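The water corner at Culholm: a gallery for doubters

I was asked to put together a page on the new drinking water arrangements on our floor, and told to keep it upbeat. I will try. The dispenser has been in for 15 weeks now and I am still waiting to be won over.

Some background for those who work elsewhere in the building. We used to have a tap in the kitchenette with a filter on it, and a row of mugs that people washed when they felt like it. The filter was changed every May, or so the sticker claimed. Then the kitchenette was given over to storage, and we were promised a "hydration point". I have been coming to work for a long time and had never once felt the need for a hydration point, but there we are.

The supplier is Garkura. They beat Closine on price, according to Fitzgerald Mercado, who handled the quotes and who has asked me to say that he chose the cheaper one on purpose. The jugs are exchanged on a contract I have read twice and still could not explain to you.
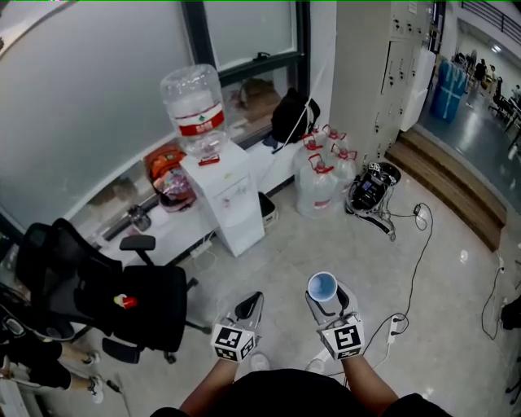

Does a bottled dispenser give you better water than the tap?

It gives you water that tastes different, which some people take to mean better. Ours came from a filtered tap before and I could not tell the two apart when Graciela Palma poured me one of each. She says she could. She also knew which was which.

The corner by the window. White dispenser, jug on top, bin alongside, and five more jugs with red caps keeping it company on the floor. I had been told the jugs would live in a cupboard. Perhaps a cupboard is on its way.

The paper cups. White outside, pale blue inside, and small. The leaflet called them "generous". Anyone with a proper thirst will be making several trips, and every trip is another cup unless you are strict with yourself. I brought my own mug back in after 8 days and would suggest you do the same.

The ledge. Sold to us as a place to stand and have a drink and a chat. It holds bags: an orange one, a pink and white plastic one, a black backpack at the far end. A ledge at that height was always going to hold bags, and I said so at the time. Emmett Yazzie tells me people will change their habits. I would like to know which people he means.

The chair. Mesh back, padded arms, perfectly good. The plan had no seating in this corner and I notice it has some anyway. I have no complaint about it except that it has to be walked round by anyone carrying a full jug.

The cables. They cross the tiles to a power strip, and I have written to Dexter Abernathy about them. A floor where people carry cups of water seems to me a poor place to run cables. He has promised a cover strip from Marchetti, who did the ones downstairs. Until then please pick your feet up.

The lockers. White, lots of small doors, each with its own key. Nothing to do with water, but I am asked about them more than anything else on this page. No, I don't have the spare keys. Try Lamai Sangkhawat.

Changing the jug. If you finish it, you change it, and that goes for managers. Wipe the neck first, take the cap off as the supplier tells you, and get a second person if you have any doubt about your back. The empty goes by the lift for the next collection. The old filter tap needed none of this, but I have been told to stop mentioning the old filter tap.

Comments on the arrangement should go to Fitzgerald by 19 Jan 2022. He says they will all be read. I sent in 5 about the previous scheme and have yet to hear back on the first.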